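自作ファイルサーバの筐体内エアフローと騒音について
ハードウェア雑談板 > 冷却・静音

1: plotnas
現在の構成で夏場のHDD温度をあと数度下げたいと考えています。ケースはVarnenauの旧型4U、前面ファンは120mmを三基、背面は80mmを二基です。前面は745rpm固定で、アイドル時は静かですが、スクラブ中に中段のドライブが47度まで上がります。上段と下段は41度前後です。
回転数を上げれば下がるのは当然として、その前に風の通り道で改善できる箇所があるか、意見をください。
設置場所は居室の隣の納戸、扉は通常閉。

2: kuroshio_b
扉を閉めた納戸の室温は測っていますか。吸気温度がないと47度が高いのか妥当なのか判断できません。

3: plotnas
>>2
吸気側で31度です。扉を開けると28度まで下がりますが、音が居室に漏れます。

4: rack_otaku
吸気31度で47度なら差は16度。745rpmなら普通の値です。
中段だけ高い原因はたいてい背面側のケーブルです。バックプレーンの裏に電源ケーブルを束ねていませんか。ドライブの間を抜けた風がそこで止まります。

5: 名無しの静音派
中段が高いのは上下をドライブに挟まれているからで、ケーブルは関係ないと思う。うちは配線を全部やり直したが一度も下がらなかった。

6: rack_otaku
>>5
ファンの静圧によります。静圧に余裕があればケーブルの影響は小さくなり、低回転では大きくなります。そちらの回転数はいくつですか。

7: 名無しの静音派
1400。

8: rack_otaku
>>7
それでは条件が違います。倍近い回転数の結果を745rpmには当てはめられません。

9: kuroshio_b
背面80mm二基の回転数も書いてください。前面との釣り合いが分からないと、正圧か負圧かの見当もつきません。

10: plotnas
>>9
背面は1100rpmです。前面パネルにスポンジ状の防塵フィルタが入っています。外すと中段が44度になりました。外したまま運用すると埃が入るので戻しています。

11: kuroshio_b
フィルタで3度変わるなら、まずそこです。目の粗い金属メッシュに替えれば、防塵性能は落ちますが圧損はかなり減ります。掃除の周期を短くして補うのが現実的です。

12: mizu_no_oto
フィルタ交換には賛成。ただし拡張スロットの開口も見てください。ブラケットを抜いたままにしていると、背面ファンがそこから吸ってしまい、ドライブ側の風量が減ります。4Uで多い失敗です。

13: plotnas
>>12
二つ開いていました。使わなくなったカードを抜いたときのままです。手元にブラケットがないので、仮にテープで塞ぎます。

14: 名無しの静音派
テープは熱で糊が垂れるからやめたほうがいい。

15: mizu_no_oto
>>14
ポリイミドテープなら問題ありません。ビニールテープは不可。

16: dai3souko
横から失礼。温度の議論の前に、47度を下げる必要があるのかどうか。メーカーの動作上限は60度のものが多く、スクラブ中だけなら余裕は13度あります。騒音と引き換えにする価値があるか疑問です。

17: kuroshio_b
>>16
上限値は動作保証の境界で、長期運用の目標値とは別物です。スクラブは長時間続く負荷なので、瞬間的なピークとして扱うのも適切ではありません。

18: dai3souko
>>17
では何度なら適切という根拠はあるのでしょうか。40度以下に抑えた機体と45度前後の機体を四年並行で動かしましたが、故障数に差は出ませんでした。

19: rack_otaku
>>18
何台ですか。

20: dai3souko
各八台です。

21: rack_otaku
八台対八台では、差があっても検出できません。差がないことの根拠にはならないでしょう。

22: dai3souko
それは認めます。ただ、差があるという側の根拠もこのスレにはまだ出ていません。

23: plotnas
途中経過です。スロットを塞ぎ、ケーブル束をバックプレーン裏から側面へ移動。フィルタは従来のまま。
中段 47度 → 45度
上段 41度 → 41度
下段 41度 → 40度
吸気は31度で同じ。スクラブ開始から六時間後の値です。
二つ同時に変えたので、どちらが効いたかは切り分けられていません。

24: 名無しの静音派
一つずつやらないと意味がない。

25: plotnas
>>24
筐体をラックから降ろす手間があるため、まとめて作業しました。切り分けは今後の課題とします。

26: mizu_no_oto
2度下がれば十分でしょう。メッシュに替えれば43度前後が見えてきます。
前面ファンの制御はドライブ温度連動にできますか。CPU温度連動のままだと、スクラブ中はCPUが暇なので回転が上がりません。

27: plotnas
>>26
固定回転なので連動はしていません。SMARTの温度を読んでPWM値を書き込むスクリプトを試します。読み取り間隔は200秒の予定です。

28: kuroshio_b
200秒で足ります。HDDは熱容量が大きく、短くしても値はほとんど動きません。ヒステリシスを2度ほど付けないと境界で回転数が上下して、かえって耳につきます。
スクリプトが落ちたときに最後のPWM値で固定される点にも注意。異常終了時は全開に戻す処理を入れてください。

29: rack_otaku
>>28
同意。それと、スピンダウンさせている場合は温度取得のコマンドで起こしてしまうことがあります。待機中は読まないオプションを付けること。

30: plotnas
スピンダウンは使っていません。全開復帰の処理は入れます。
メッシュは注文しました。届いたら同条件で再測定して報告します。筐体内の写真を一枚置いておきます。
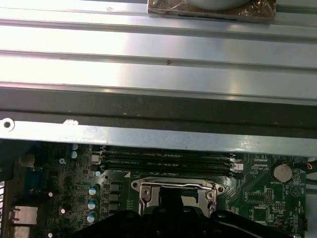
筐体内部、基板と金属フレーム付近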